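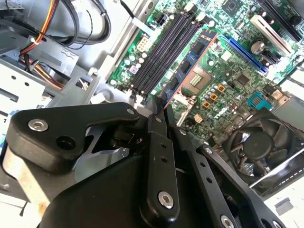 RAM module over the open case, green motherboard behind it.

Old desktop wont post after adding memory — mixed sticks?

Picked up a used Dell desktop in March, been fine. Added a second stick of RAM last night and now nothing on screen. Fans spin, 2 beeps, then quiet. Old stick alone boots ok. New one is from a seller in Tumbridge, paid next to nothing. Same size on the label, different brand. Do they have to match? Dont want to spend $100 on a machine this old.

Posted July 31, 2020

torkorwood_tom
They dont have to match brand. They do have to be the same type — DDR3 wont work in a DDR4 slot, notch is in a different spot so it shouldnt even go in. Try the new stick by itself in the slot you know works. Still beeps, stick is bad or the board doesnt like it. Also push harder than you think. Both clips should snap closed on there own. Unplug from the wall first.

drallden88
just buy a new pc

mossypine
Check the voltage on the label too. Some older boards want 1.5 and won't take low voltage sticks. Had the same beeps on mine, cleaned the contacts with a soft eraser, wiped them, reseated, fine ever since. If that fails clear the CMOS — pull the coin battery for a few minutes, put it back, try again with one stick.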